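We got two robot arms at the Jullow packing room in December, and most of what I've learned since is about the floor. So, a few floor tips from someone who now spends 600 seconds of every break on her knees with a cloth!

**Flatten the mat first.** Ours is a green sheet with a white grid, and it loves to ripple. Roll it backwards overnight, then work the wrinkles out from the middle with a dry towel.

**Check the furniture feet.** A metal leg sitting on the mat pins it, and the slack has to go somewhere. Lift, smooth, set back down.

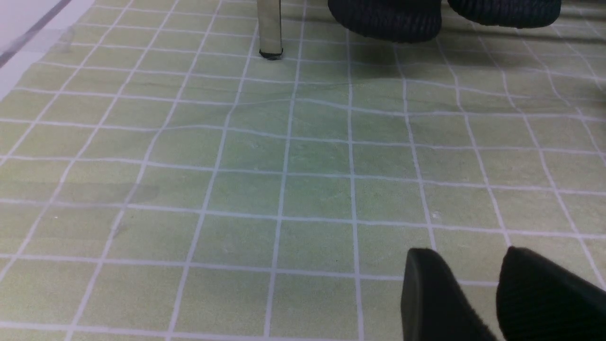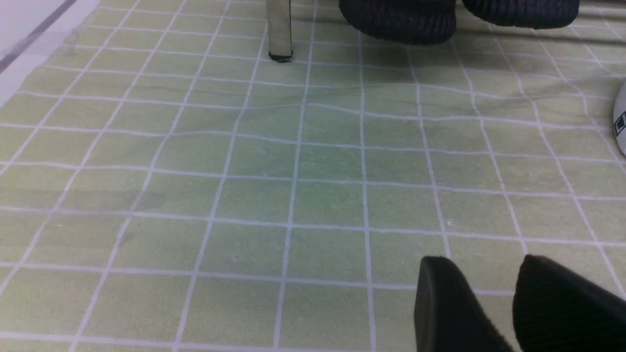
**Smudges.** Warm water and a drop of dish soap, wrung nearly dry. I tried the Mulbridge spray once and it left the vinyl at my house slick, so I wouldn't bring it in.

**Talk to the next shift.** I used to pick things up off the floor all day, and my back does not miss it. What I do now is more watching and tidying, plus a lot of notes – where the mat creeps, what got moved. The Lina line keeps theirs on a clipboard by the door and I've copied them.

I was worried about my hours, I'll admit. They stayed the same, but the job is quieter and I get bored by 2 in the afternoon (bring a podcast, one ear only). Ask early who's going to train you, and get it in writing if you can.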